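Prerodent pan-and-lid set — README (please read the bit about dropped lids first)

Last updated: Feb 14, 2021

Filed under: Datasets > Manipulation > Known problems
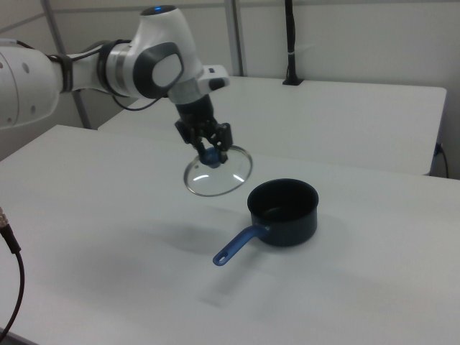

I put this set together at Tullambridge with Shabnam Butt and Arsalan Jadoon, and most of what you need to know about it comes down to one fault that we spent far too long not noticing. The job sounds easy enough: get the lid off the pan, get it back on again, do it 1000 times and write everything down. Trouble is, a round glass lid gives two fingers precious little to hold on to except the knob, and once you're up in the air with it you're trusting a small blue lump with the whole weight of the thing. If it tilts a bit, fine, we can live with a tilt. What we couldn't live with was the gripper telling us it had hold of the lid when it was letting go.

So, the fault. Our logging script has a column called grip_ok. It was meant to go to 0 the moment the fingers lost their grip. For the first 600 runs it didn't do that. It went to 1 when the fingers closed and then just stayed there until the end of the run, whatever happened in between (my code, my fault, I've had all the ribbing I need from Arsalan). The arm checked the same value before moving, which meant that if a lid slid out, the arm would carry on to the pan with nothing in its fingers and solemnly put the nothing down.

We found out when a lid went off the edge and smashed. I was reaching for my notebook at the time and had my sleeve well inside the line we'd taped on the floor. No one was hurt, but there was glass as far as the door, and Fouzia Ghauri, who looks after safety for the building, quite rightly shut us down that afternoon and wanted it all in writing. Her report is in docs/ as incident_lid.txt. Do read it — it's better written than this is.

What changed afterwards:

The script now reads the finger gap all the way through each run. If the gap closes past the width of the knob, grip_ok goes to 0 and the arm stops where it is.

Lift height came down to 100 mm above the rim of the pan. We'd been going a good deal higher for no reason I can remember.

Nobody stands inside the tape while the arm has power, me included. Safety glasses on for everyone in the room.

Lids with a chip or a crack go straight in the bin. We'd been using one with a chip in it for weeks, which makes me wince now.

What's in the folders

runs_a/ has runs 1 to 600, from before the fix. Please don't train anything on grip_ok from here! Sidra Niazi went back through the video by eye and made a new column, grip_seen, and that's the one you want. She marked a run as dropped if the lid left the fingers anywhere other than on the pan.

runs_b/ has runs 601 to 1000, after the fix. Both columns are there and they agree apart from 9 runs. I've looked at all 9 and I still can't explain them. My hunch is that the knob turned in the fingers and the gap reading jumped about, but it's a hunch and no more. They're listed in odd_runs.txt if you fancy a go.

docs/ has Fouzia's report, the old script, the new script and my lab notes, spelling mistakes and all.

Other things that might trip you up

The clock on the arm and the clock on the video PC drifted apart in runs_a. Shabnam wrote a small tool to line them up again (tools/fix_time.py). Run it before you do anything else or the drops will seem to happen before the fingers open, and you'll go round in circles like I did.

Lighting is plain ceiling light all the way through. Glass picks up reflections, so if your model is looking for the rim of the lid it may well latch on to a bright patch instead. Ours did, quite a lot.

We only used pans with one long handle. I wouldn't expect anything learned here to carry over to a big stockpot with two.

The smashed lid run is still in the set. We talked about taking it out, and Saqib Ansari over at Stodcombe talked us round, as he wanted it for his own work on slips. You can see the fingers are empty well before the arm stops moving. If you only look at one run, make it that one.

If you find a drop that Sidra missed, send us the run number and the time in seconds and I'll add it to the next version. I've got a batch of fixes from October still to put in, so bear with me.

14 comments · 37 shares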